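4.2 Bedroom tidying

The bedroom tasks were chosen to test whether a two-finger gripper can handle soft goods on a soft surface. Most earlier work on household chores places rigid objects on a hard tabletop, where contact height is known in advance. A bed offers neither condition. The support gives under load, and the item to be picked up can sink into the covers or drag them along with it.

We collected 1000 demonstrations in the Clallow apartment and another 1000 in the Altwood apartment, for a total of 2000. Operators worked with hand-held grippers, so that human timing and wrist motion could be recorded directly. Each layout combined items of different stiffness, such as a folded cloth, a packet of tissues and a large plush toy. 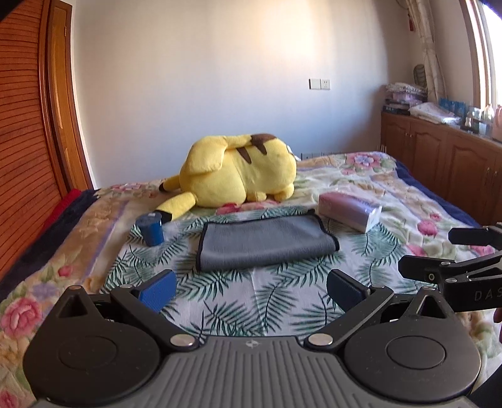

Folding proved harder to specify than picking. A pick is complete when the object leaves the surface, but a fold has no single end state. We followed the scoring rule of the Brenow protocol, in which a fold is accepted if its two free edges lie within 18 mm of each other. The rule is strict for thick towels – the roll at the crease takes up part of the length – and we report results both with and without it.

Printed bedding was a second source of difficulty. The segmentation stage tended to merge a patterned cloth with a patterned blanket, and the planner then closed the fingers on both layers. Plain items on the same bed were separated more reliably.

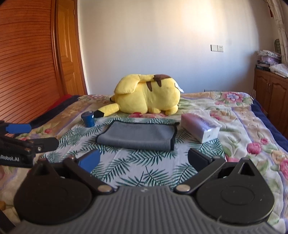 Figure 2. Bed layout with a folded gray towel on a leaf-print cloth, a blue container, a pack of tissues and a yellow plush toy, with grippers in view.

On the evidence of these trials, picking a single item off a bed is within reach of current policies. Folding on the bed is not. The policies rarely recovered after pinching the blanket, and an operator had to reset the covers before the next attempt.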